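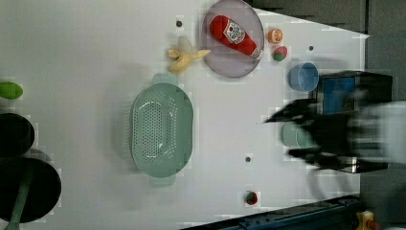

Home Shop Play Kitchen Sets Spare Pieces Delivery Contact
Search products... Go

Tiviretti Play Kitchen Table Set

The Tiviretti set is made for children who like to serve food more than they like to eat it. You get the dishes and a small choice of play food, so the game can begin on any table in the house. A play kitchen is not needed. We sell it in our shop and through this page, and it is the set that kindergartens ask us for most often.

The play food

The partly peeled banana is the piece that children take first. Its peel is open and stays open, so please do not pull the flaps to close them. The orange slice and the strawberry are small pieces and they fit well in a child's hand. The ketchup bottle is only for pretending, nothing comes out of it. Smaller children like to lay it on the plate as if it were the dinner itself.

The dishes

The plate is round and has a raised rim, which helps when it is carried from one room to another with food on it. The colander is oval, mint green, with a handle tab at each end. Many families use it for washing the play fruit in the sink, and later it becomes a bread basket or a hat. The light blue bowl is small. It takes the strawberry well, but the banana will always hang over the side.

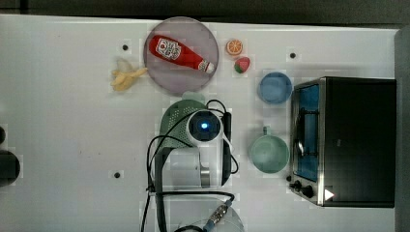 The mug is pale green and goes with the colander, so the two look good together on a shelf. If you want to serve more guests, you can order a second mug from Spare Pieces. Please write "green mug" in the order note, because the warehouse keeps all mugs under one number.

Cleaning

Wash the dishes by hand with warm water and a mild soap, and dry them with a soft cloth. The ketchup bottle should be wiped with a damp cloth only. Do not put any part of the set in a real oven or a microwave. Before the first use we recommend to wipe everything once, also the inside of the mug.

Ordering

Orders leave our warehouse in 2 working days. You can return the set in 18 days if it is clean and complete. For kindergartens and play groups that order 8 sets or more, please write to Zoi Margaritis before you pay – she will prepare a separate offer, and the delivery is then free.

Customer notes

"My daughter opened a restaurant in the hallway and I must order by the menu. The colander is bigger than I expected, this is good." – Jamila Selvanayagam

"We use it in our group every morning. I would like to have one more plate in the set, the children argue about it." – Emerson Guimarães

Reply from the shop: Thank you, Emerson. The plate can be ordered alone since March, please look under Spare Pieces.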